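Small Counter, Big Dish Pile
Student project report, Zanville Hall
Posted 10/20/23 by the Undent project group | 3 comments

So my part of the project was drying space, and I got way more into it than I expected! Our kitchen corner at Zanville has one counter for everybody, and I wanted to see if bowls and utensils could each get their own spot instead of landing in one big heap.

I went with a two-tier rack at the back for bowls, all upside down, and a mat in front for the long skinny stuff – chopsticks first, then forks and spoons.
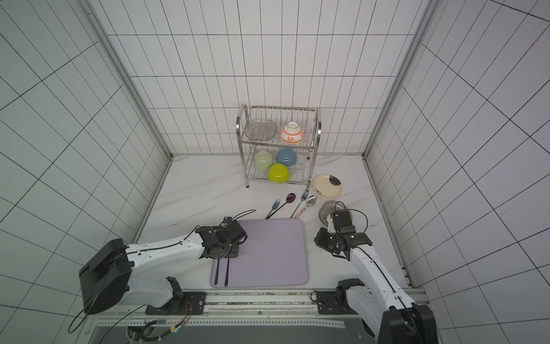 Fig. 1. Rack at the back, chopsticks on the lavender mat, forks and spoons still on the counter.

The mat was my favorite part (the raised rim is great for keeping things from rolling off). Plates are still a problem, and I'd like to try a second mat in November.

Contact: Undent project group, Zanville Hall | © 2023 | Back to top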